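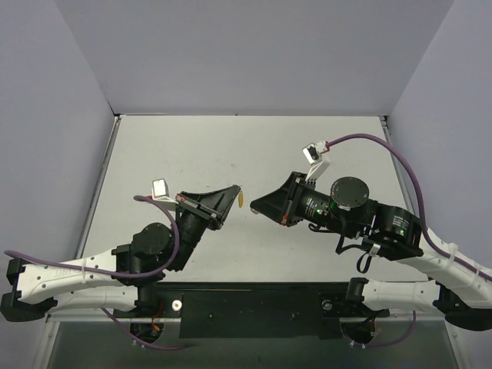
Section 4. Setting up your Putlow profile

Okay, you've got the app installed and you've confirmed your email, so now we get to the part people put off for a week. I've helped a lot of friends through this (hi, Hermine!) and it goes faster if you do it in one sitting, with your phone charged and your photos already picked out.

Before you start, have these ready:

The phone number you signed up with
Between two and six photos of yourself
A rough draft of your bio, in a notes app or on paper

1. Open Putlow and tap the gray circle in the top left corner. If it says "Finish later," tap it anyway. It opens the same screen.

2. Add your main photo first. Putlow crops everything to a square, so pick one with a bit of space over your head. Drag it with one finger until your face sits in the middle, then tap Keep.

3. Add the rest of your photos. To change the order, press and hold one until it wobbles, then slide it where you want it. I put a full-length one second and something outdoors third, but suit yourself.

Note: Group photos are allowed, only never in the first spot. The app will take it without complaining and then quietly hold your profile back for review. Mine sat there for 19 hours in February before I figured out why.

4. Write your bio. You get 844 characters, which is a strange number and more than you need. I'd stop well short of that. Mention one thing a stranger could ask you about — the soup you make every Sunday beats "I love food" by a mile.

5. Tap Prompts and choose 2 from the list. You can skip this, but the profile won't show up in Nearby until both are filled in. If none of them sound like you, pull down to refresh and you'll get a new batch.

Caution: Don't put your last name, your workplace or your handle from another app in a prompt answer. Prompts are visible to people you haven't matched with, even if your bio is hidden.

6. Set your distance. The slider starts at 25 miles. If you live somewhere like Talombridge, where the next town is a long drive, push it out further or you'll run through everyone before your coffee gets cold.

7. Set your age range and who you'd like to meet, then tap Save. Wait for the green check mark! If you back out before it shows up, everything from step 5 on is lost and you get to do it again.

8. Tap Preview and read the whole thing the way a stranger would. Better still, hand your phone to a friend. Emil Holzer read mine and pointed out that I'd used the word "adventure" four times.

If you're coming over from Primik

You can bring your photos and bio with you, but your matches and messages stay behind. Go to Settings, then Import, and sign in with your Primik details. Check the bio afterward — line breaks tend to vanish and you end up with one long paragraph.

Caution: Importing replaces whatever you've already written. Copy your new bio somewhere safe first.

Hiding your profile

Settings, then Visibility, then Pause. People you've already matched with can still message you. To block a single person, open their profile and use the three dots at the bottom. Blocking is covered properly in Section 6, along with reporting.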